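Gripper Test Operator, Temporary (September start)
Trustbridge, Bin Picking Lab
Posted August 2021

We have two grippers, one arm and a long-running argument. Davoud Moradi thinks the Onik fingers are better at picking blocks out of a metal bin. Siham Shawky thinks Davoud is wrong. We are hiring someone with no opinion to find out.

You will run 713 picks per gripper, in batches of 75. Before each pick you rearrange the blocks according to a printed sheet. Afterward you write down what happened, including the times when what happened was nothing. Misses count – please don't quietly retry them.

You need steady attention, readable handwriting and a willingness to press the stop button early. Robot experience is nice to have. Strong feelings about cable routing will be heard politely.

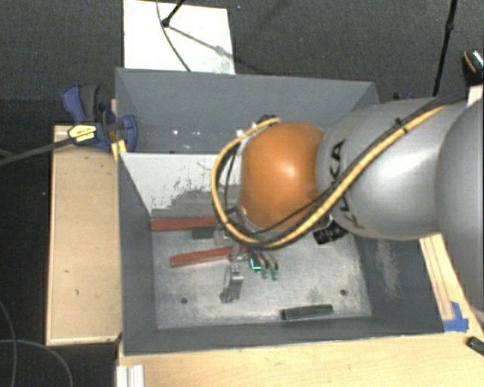
The contract is 19 hours a week until the picks run out. We train you on the controller for two days, and you won't work alone with the arm during that time or after it. If the blocks start to bore you, Ubaldo Grasso has a camera comparison waiting that is duller still.

To apply, send a resume and a short note on the most repetitive thing you have ever done well to Elsa Fagerlund, Room 215. No cover letters, please. Davoud reads them aloud.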